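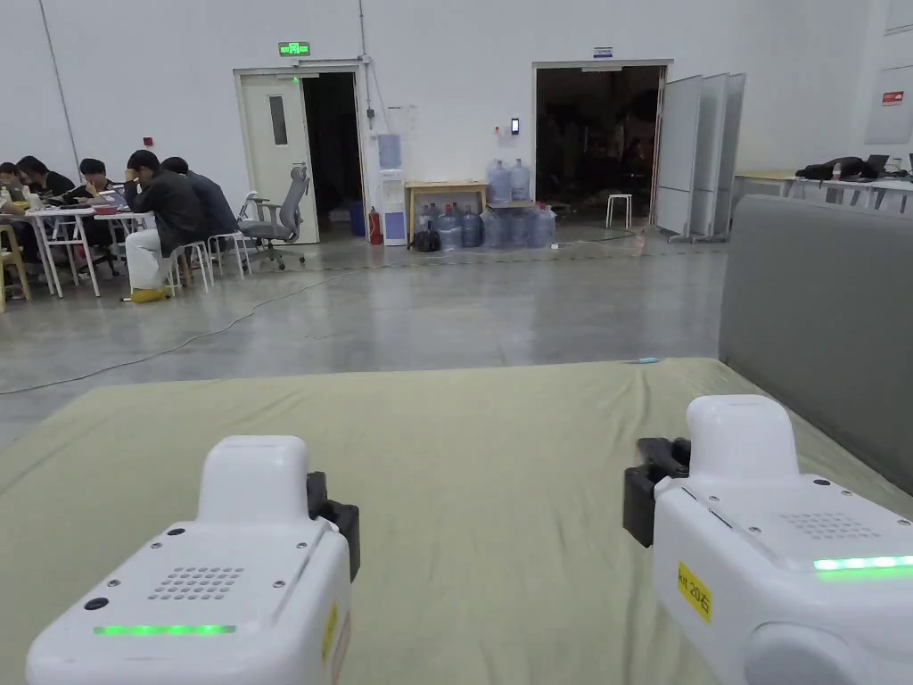

Ticket 593: Bed-making demos, policy stops at the corner tuck
Opened by: Lindsay Doolan
Component: hand-held grippers, Rurnar recording software
Status: open (was closed, reopened by me)

Original report

The policy trained on our bed-making demonstrations pulls the sheet up fine and then hovers over the near corner. It doesn't grasp. It opens and closes the jaws a few centimetres above the fabric until it times out. We have 300 demonstrations of this task, recorded by hand with the grippers, and every one of them ends in a tucked corner according to the labels.

The reply from Rurnar support was to collect more demonstrations. I'd like that noted, because it was also the reply to my last ticket and to the one before it. I'm not convinced that more of the same data fixes a fault nobody has located.

Reply from support (Rurnar)

Hi Lindsay, thanks for getting in touch. Hovering before a grasp is commonly a sign of limited variety in the demonstrations. We suggest different operators, different sheet positions and a range of starting heights. Please also check that both grippers show a green light before each take.

Lindsay Doolan

Both show green. They showed green for the whole first batch as well. What does green tell me? The manual says "ready". It doesn't say whether ready means powered, paired, tracking, or tracking well enough to be worth recording. If it only means powered, I'd sooner have no light at all.

Steps tried so far:

- Restarted both grippers and the recording laptop. No change.
- Re-ran the jaw calibration, left and right. Numbers matched the old ones to the second decimal.
- Retrained without the left gripper's data. Worse, as you'd expect for a sheet.
- Swapped the plain sheet for a patterned one for a short run. The policy hovered over the patterned one too.
- Replayed demo 329 on the arms open loop, with no policy involved.

The last one is the only test that told me anything. On replay the right arm followed the recorded path and closed its jaws above the mattress, in clear air. There was no learning in that test. The recording itself has the hand in the wrong spot.

Reply from support (Rurnar)

Thanks for the detail. Open loop replay isn't a supported test, as small errors in bed placement will build up. We'd still recommend a larger data set.

Lindsay Doolan

I measured the bed placement. It was within a few millimetres of where it sat for the recording, and the arm missed by much more than that. The left arm, in the same replay, landed where it should. If the bed was out, both should have been out.

I've plotted right gripper height over the length of each take. In the early part of a take it agrees with the left whenever both hands are flat on the mattress. By the corner tuck it reads high. The longer the take, the higher it reads. That's drift, and no amount of variety in operators will cancel it if it always goes the same way.

The model learned exactly what we showed it, more's the pity.

Reply from support (Stenis, hardware)

Hi, this has been passed over to us from Rurnar. Could you rest both grippers on the mattress, start a take, leave them untouched for the length of a normal demo, and send the log? Please repeat with firmware 2 loaded on the right unit only.

Lindsay Doolan

Done, logs attached. Finally a sensible request.

Old firmware: left stays put, right climbs the entire time while sitting still on a sheet. Green light throughout, for the record.

New firmware on the right unit: it still climbs, more slowly. So it's better and it isn't fixed. I wouldn't call this resolved and I'd ask that nobody else does on my behalf.

Status changed to closed (automatic, firmware update applied)

Status changed to open (Lindsay Doolan, 4th April)

Lindsay Doolan

See above.

What we're doing in the meantime, in case anyone at the Chien site has the same kit:

- Rest both grippers on the mattress at the start and finish of every take. If the heights disagree at the finish, bin the take.
- Keep takes short. We've split the task into pull, smooth and tuck, each recorded separately.
- Don't trust the light.
- Don't add old takes back in to make up the numbers. I was asked to, and said no.

A small batch of tuck-only demos recorded this way has been through training. The policy now reaches the fabric and grasps it most of the time. It still makes a mess of the fold. I can't say yet if that's leftover drift or just that tucking a corner is hard to show with two jaws and no fingers.

Still wanted from Stenis: a replacement right unit, and a written answer on what the green light checks. Still wanted from Rurnar: a warning in the software when a gripper moves while it's sitting still. Stalmont have asked whether they should hold off their own recording until this is sorted. I told them yes.

3 comments hidden | 2 people following this ticket

Contact support | Copyright Rurnar | Back to top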